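How to plan a day on foot in a town you've never been to

Quick one, writing this between trains. People keep asking how I fit so much into one day without a car and without a tour. No secret. You plan a little the night before and then mostly leave the plan alone. I'll use Draritz for most of this as I was there in May and the notes are still in my phone.

What you need

Phone, charged. Paper backup of the map. Shoes you have already walked in. Water. Some cash in small bills, the kiosk by the station in Draritz wouldn't take my card for a bus ticket and I stood there like an idiot.

Step 1. Pick your start and your end first

Not the sights. The start and the end. Where do you get off, where do you get on again. Write down the last train or bus you're willing to catch, and then the one before it. Plan for the one before it.

In Draritz I came in at the main station and left from the Dutis side of town, across the river. Different station, same ticket. Saved me walking all the way back with sore feet. Check this for your own town, lots of places have a second smaller station and visitors never look at it. Make sure your ticket covers it though. Ask at the window, don't trust the app.

Step 2. Choose three things you really want

Three. I used to do seven or eight and it was miserable. One before lunch, one after, one that can get dropped. Put a star on the one you'd be sad to miss and do that first.

Look up closing hours on the place's own site, not on a map app. Small museums shut for lunch. Some shut for the season and the map has no idea. My starred one was the old pump house, opens at 10 in the morning, closes at 1, doesn't open again. Would have missed it completely if I'd gone by the map.

Step 3. Measure the walking, for real

Open your map, set it to walking, and put your stops in order. Look at the total. Then add a third. You'll wander, you'll cross the street for a bakery, you'll go down the wrong stairs.

Look at the climb too. 800 feet of up doesn't sound like much at the kitchen table. It is plenty after lunch. If the route has a big hill, do it in the morning or take the bus up and walk down. Down is nicer anyway and the view is in front of you.

Sølve Blomqvist, who I travel with a lot, sets a hard stop at 19 kilometers a day. Mine is lower. Find yours on a day at home where it doesn't matter.

Step 4. Find the green way round

Most towns have a path along something. River, old rail line, canal, a string of parks. It's nearly always on the map as a thin dotted line and nearly always better than the main road, even when it's longer. Zoom in until the dots show up. If you see two parks close together, look for a path joining them.

Check what's underfoot. Paved is fine with a stroller or a roller bag. Gravel is fine with neither, trust me. Reviews sometimes mention it, and the town's own web page will usualy say if a path is wheelchair friendly, which tells you most of what you need. Shade matters too if it's summer. Go on the open stretches early or late.

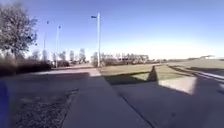

Step 5. Plan one sit-down and one snack

Sit-down meal goes where your feet will be tired, so after the long leg, not before it. Eat early. 11:30 gets you a table anywhere, 12:30 gets you a line.

Snack goes in the bag. Nuts, an apple, whatever. In Draritz I sat down at Mbeki, little lunch place a block up from the market, soup and bread and a window seat. Go there if you're passing. Short menu, they write it up every morning and when something's gone it's gone.

Toilets. Mark two on your map. Libraries are good. Station ones often want coins.

Step 6. Save it offline

Download the map area on wifi the night before. Screenshot the train times, both of them. Screenshot the address where you're sleeping, in the local spelling. Then write the whole thing on paper anyway, five lines, stick it in your back pocket. Phones die in the cold and in the heat and when you take 700 pictures.

Step 7. On the day

Walk the first leg slow. Check the time at lunch. If you're more than 25 minutes behind, drop the third thing right then and don't feel bad. I dropped the tower at Drandness this way and spent the hour by the water insted.

Don't re-plan while standing on a corner. Find a bench, sit, look at the map, then go.

A few extras

Rain: have one indoor swap picked out, close to the middle of the route.

Luggage: lockers fill up by mid morning. Your hotel will nearly always hold a bag, even before check in, just ask.

Kids: halve the distance, double the snacks. Tobias Dvorak wrote in to say he lets his two pick the third stop and the complaining drops a lot. Going to try that with my nephew.

Train's here. Will add the bus numbers for Dutis when I'm home, I have them on a receipt somewhere.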